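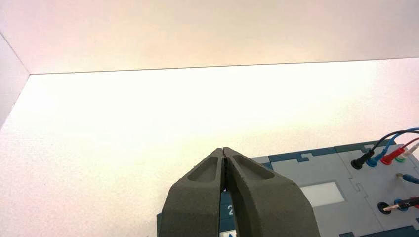
**Darno opens its Plelach workshop to beginners learning switches and lamps**

2022-11-28

Darno, the small firm behind the Atden range of electrical training panels, is very pleased to say that its workshop in Plelach is now open to anyone who has ever looked at a row of switches and wondered what goes on behind them. School groups, grown-up beginners and people coming back to practical work after a long gap are all welcome, and there is room for 300 learners in the first season.

The panels are put together from plates that lock into one another like the pieces of a jigsaw, so a tutor can start a group on something small and add to it as confidence grows (and it does grow, often faster than people expect!). Sessions are kept friendly and unhurried, with plenty of time for trying the same thing again.

"I learned on a board that frightened the life out of me, all grey paint and warning stickers," said Hòa Đàm, who leads the teaching at Plelach. "I wanted ours to be a panel you would happily reach out and touch. People go for the toggles first, every single time, and then they want to know about the knob with the green ring."

Toggle switches marked Off and On share the panel with round lamps in blue, red, yellowish-white and green, and a selector knob with numbered positions gives learners something a little more involved to get their teeth into.

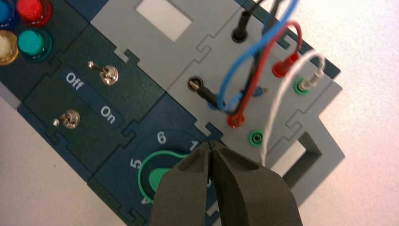

## Booking a place

The course runs over 2 sessions, and bookings are being handled by our friends at Waweru, who helped us with the trial groups in September and have kindly agreed to carry on. Schools may reserve a whole session for their own pupils. Tea is provided, and sensible shoes are appreciated.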